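Setting Up the Break Room Microwave

Section 4: Getting to know the buttons, and your first cup of soup

If you've come straight from Section 3, the fridge shelf is sorted and you know where the mugs live. Now for the microwave, which is the thing I get the most questions about! The panel is labeled in Chinese, and the little book that came with ours went missing somewhere between the old Pestton office and the new place on Kekow Street. So I sat down with Graciela Ocampo one afternoon in February, she read me every key, and I wrote it all down. What follows is my version of the missing book.

Where it goes

1. Pick a flat, steady table that can take the weight. Ours is white, so spills show up right away (I like that, you may not).

2. Leave a gap behind it and on both sides, and keep the top clear. Please don't stack the paper plates up there. I know it's a tempting shelf.

3. Run the cord along the back of the table so it can't snag a sleeve or a bag strap.

4. Plug it straight into the wall outlet. No power strips, and not on the same outlet as the kettle.

Note: there's a long label and a couple of small stickers on the top, toward the front. Leave them on. The small print is handy if we ever have to call for service.

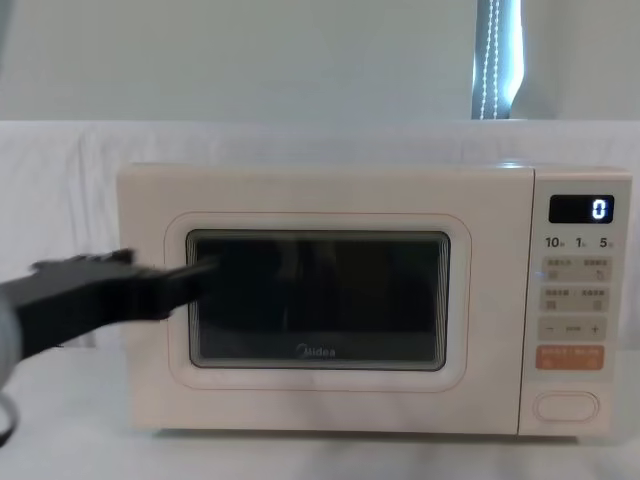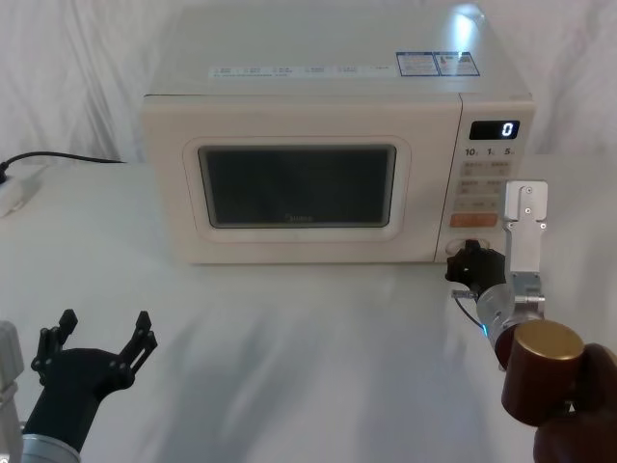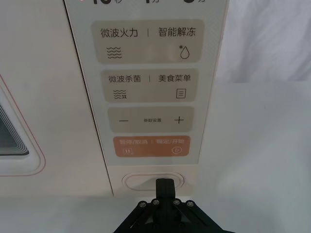
Dardo Figueroa
Office coordinator, Irnau

What the keys say

Start at the top, with the display. A single 0 at the right-hand end is what I look for before I put anything in. If there's some other number sitting there, somebody has probably walked off in the middle of things, so check inside before you clear it.

Right under the display are the quick times. 秒 means seconds and 分 means minutes, and once you know those two you're halfway there. The one marked 10 is ten seconds, and the one marked 1 is a minute.

After that come the wide beige keys, and they go like this:

微波火力 | 智能解冻: microwave power on the left, smart defrost on the right. Look for the wavy lines and the water drop.

微波杀菌 | 美食菜单: microwave sterilization, then the food menu. I've never used the first half. Graciela likes the menu for rice.

参数设置, with a minus and a plus: settings, down and up.

Last is the orange one, 暂停/取消 | 确定/开始. Pause or cancel on the left, confirm or start on the right. It's the only key with any color to it, so if you remember just one, make it this one.

Your first cup of soup

1. Pour 300 milliliters of soup into a microwave-safe mug. Leave some room at the top, it climbs!

2. Set the mug in the middle and push the door shut all the way.

3. Choose the one-minute quick time. If the clock doesn't start by itself, press the start side of the orange key.

4. Stir, taste, and go again in ten-second steps if it needs it.

5. Let it stand a little before you drink. The middle is always hotter than you think.

Caution: no metal, no foil, no travel mugs with a shiny lining, and never run it empty. Sealed tubs need the lid cracked open. If you see sparks, cancel, pull the plug and come find me in room 403.

Wiping it down

1. Unplug first.

2. Use a soft cloth with warm water and a drop of dish soap, wrung out well. Go gently over the keys, and please keep the scratchy side of the sponge away from the lettering. The white print on the orange key is a bit faded as it is.

3. For baked-on splatter, heat a bowl of water for a minute (plugged back in, obviously), leave the door closed for five more, and then unplug again and wipe.

4. Dry the window and the seam next to the door.

I've taped a copy of the key list inside the cupboard door, next to the tea. If it falls down or gets soup on it, the spares are in the Paredes binder, under K for kitchen. Section 5 is the coffee maker, and you'll want to descale it before you start.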